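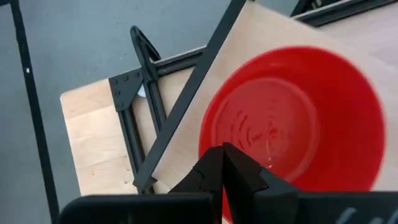 Khrystyna Lysenko는 두 팔 로봇의 실패는 손가락이 물건을 놓치는 순간보다 훨씬 먼저 시작된다고 지적했다. 한쪽 팔이 다른 쪽 팔의 다음 동작을 잘못 짐작하면, 그때부터 두 팔은 서로 다른 작업을 하고 있는 셈이라는 것이다. 그는 이번에 발표된 방법이 바로 그 짐작의 문제를 다루었다는 점에서 반갑다고 하면서도, 그릇보다 무겁거나 모양이 변하는 물건에서는 결과를 더 보아야 한다고 덧붙였다.

화제가 된 연구는 Olilville에 있는 Witthorpe 로봇 연구실에서 나왔다. 연구실은 두 팔이 함께 그릇을 옮기고 쌓는 작업을 사람의 시범으로 가르치는 새로운 학습 방법을 11월에 공개하였다. 방법의 이름은 Mornthorpe이다. 연구실이 예전에 쓰던 건물의 이름을 그대로 가져왔다고 한다.

사람의 시범을 보고 로봇이 동작을 배우는 방식은 이제 새롭지 않다. 조작자가 로봇의 팔을 원격으로 움직이면 카메라 영상과 관절의 값이 함께 저장되고, 학습 모델은 영상을 보고 다음 동작을 예측하게 된다. 팔이 하나일 때에는 이 방식이 꽤 잘 작동한다. 그런데 팔이 둘이 되면 모델 하나가 두 팔의 동작을 한꺼번에 예측해야 하고, 한 팔이 조금 늦어지면 다른 팔까지 망설이는 일이 많다. 반대로 팔마다 모델을 따로 두면 망설임은 줄어들지만, 두 팔이 같은 그릇을 향해 동시에 내려가는 일이 생긴다.

Mornthorpe는 이 두 가지 방식의 중간에 있다. 팔마다 작은 모델이 하나씩 있고, 각 모델은 자기 손목에 달린 카메라의 영상을 주로 본다. 여기에 짧은 신호 하나가 더해진다. 연구실은 이 신호를 ‘예고’라고 부른다. 예고에는 상대 팔이 앞으로 짧은 시간 동안 어느 방향으로 움직일지, 그리고 손가락을 열 것인지 닫을 것인지가 담겨 있다. 받는 쪽의 모델은 예고를 참고하여 자신의 동작을 정한다.

예고의 내용을 사람이 직접 정해 주지는 않았다. 저장된 시범에서는 상대 팔이 그다음에 무엇을 했는지를 이미 알 수 있기 때문에, 학습할 때에는 그 기록을 정답처럼 사용한다. 실제로 움직일 때에는 각 팔의 모델이 스스로 예고를 만들어서 상대에게 보낸다. 논문에 따르면 이렇게 하면 시범을 추가로 모으지 않아도 되고, 전에 모아 둔 자료도 다시 쓸 수 있다.
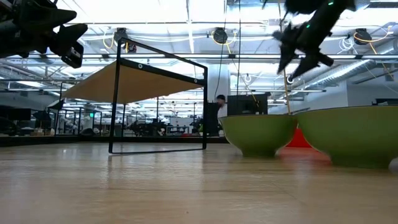
실험에 사용한 시범은 모두 325개이다. 조작자들은 그릇의 위치를 조금씩 바꾸어 가면서 같은 작업을 되풀이하였고, 실수한 시범도 지우지 않고 남겨 두었다. 연구실은 그릇을 한 번 잘못 잡았다가 다시 잡는 과정이 학습에 도움이 된다고 판단하였다. 다만 그릇이 작업대 밖으로 떨어진 시범은 자료에서 제외하였다.

그릇을 작업 대상으로 고른 데에는 연구상의 이유가 있다. 그릇은 가장자리를 잡을 수 있는 방향이 많고, 기울어진 채로 잡으면 쌓을 때에 그 기울기가 그대로 나타난다. 또 그릇 안에 다른 그릇을 넣으려면 마지막에 손가락이 안쪽 벽과 아주 가까워진다. 손목 카메라의 영상에서는 이때 그릇이 화면의 많은 부분을 가리게 되어, 주변에 무엇이 있는지 알기 어려워진다. 상대 팔이 어디에 있는지도 잘 보이지 않는다. 그래서 연구실은 보이지 않는 동안에 예고가 어떤 역할을 하는지 확인하고 싶었다고 설명한다.

높이가 다른 면을 둔 것도 같은 목적이다. 평평한 탁자에서만 배우면 모델은 손가락이 내려가야 하는 깊이를 거의 외워 버린다. 탁자보다 높은 나무판에 그릇을 올리게 하면 같은 그릇이라도 멈추어야 하는 높이가 달라지고, 모델은 영상을 더 자세히 볼 수밖에 없다.

결과는 분명한 편이었다. 두 팔을 모델 하나로 움직인 기존 방식은 그릇을 높은 판에 올리고 포개는 작업에서 성공률이 34퍼센트였다. Mornthorpe를 사용하였을 때에는 94퍼센트였다. 두 방식은 같은 시범으로 학습하였고, 시험을 시작할 때의 그릇 위치도 같았다. 예고를 끄고 팔마다 모델을 따로 움직인 경우에는 그릇을 잡는 것까지는 잘 되었지만, 포개는 단계에서 실패가 많이 나왔다고 논문은 적고 있다.

성공의 기준도 논문에 자세히 나와 있다. 그릇이 완전히 포개지고, 두 손가락이 그릇에서 떨어진 다음에 2초 동안 그릇이 움직이지 않아야 성공으로 인정한다. 손가락이 떨어지면서 위쪽 그릇이 한 번 흔들려도, 그 뒤에 2초를 채우면 성공이다. 이 기준이 너무 너그럽다는 의견도 공개 토론에서 나왔다. 연구실은 흔들림의 크기를 따로 기록해 두었으며 다음 판의 부록에 넣겠다고 답하였다.

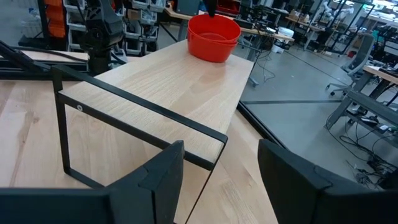 연구실이 예상하지 못한 결과도 하나 있었다. 예고를 조금 늦게 전달하여도 성공률이 크게 떨어지지 않은 것이다. 처음에는 신호가 늦으면 두 팔의 순서가 금방 엉킬 것이라고 생각하였다. 그런데 실제로는 받는 쪽의 팔이 그릇 가까이에서 속도를 줄이고, 다음 예고가 올 때까지 조금 높은 곳에 머무르는 동작을 보였다. 시범을 한 조작자들도 상대 팔을 기다릴 때 비슷하게 움직였기 때문에 그 습관이 자료에 들어 있었을 것이라고 연구실은 추측한다. 아직 따로 검증한 내용은 아니다.

약점도 있다. 두 팔이 같은 순간에 같은 그릇을 고르면 양쪽이 모두 양보하여 작업이 멈추는 경우가 있다. 지금은 정해진 시간 동안 움직임이 없으면 왼팔이 먼저 가도록 규칙을 넣어 두었다. 논문의 저자들은 이 규칙을 임시 방법이라고 부르며, 누가 먼저 갈지도 시범에서 배우게 하는 것이 다음 목표라고 썼다. 또 색과 크기가 학습 때와 많이 다른 그릇에 대해서는 시험이 충분하지 않았다.

계산에 드는 부담은 크지 않다고 한다. 예고는 숫자 몇 개로 된 짧은 신호이므로, 두 팔의 컴퓨터가 서로 다른 방에 있어도 보통의 유선 연결로 보낼 수 있다. 이 점에 관심을 보인 곳이 급식용 식기 정리 장비를 만드는 회사 Spahić이다. Spahić은 세척이 끝난 식기를 크기별로 포개는 공정에 이 방법을 시험해 보기로 하고 연구실과 협의를 하고 있다. 양쪽 모두 계약의 내용이나 일정은 밝히지 않았다.

현장에서는 연구실과 다른 조건이 많다. 식기에 물기가 남아 있으면 손가락이 미끄러질 수 있고, 조명이 강하면 그릇 바닥에 반사가 생겨 손목 카메라의 영상이 흐려진다. 연구실은 반사가 심한 영상만 모아서 다시 학습한 모델을 준비하고 있다. 물기에 대해서는 손가락의 표면을 바꾸는 방법과 잡는 힘을 조절하는 방법을 함께 검토하는 중이다.

학습에 사용한 코드와 시범 자료는 논문과 함께 공개되었다. 자료에는 손목 카메라와 고정 카메라의 영상, 두 팔의 관절 값, 손가락을 여닫은 시각이 들어 있다. 예고를 만드는 부분은 따로 떼어 내어 다른 모델에 붙일 수 있게 되어 있으며, 설치 안내는 현재 영어로만 제공된다. 연구실은 다른 종류의 팔에서 같은 시험을 해 본 결과를 받고 있고, 실패한 결과도 보내 달라고 안내문에 적었다.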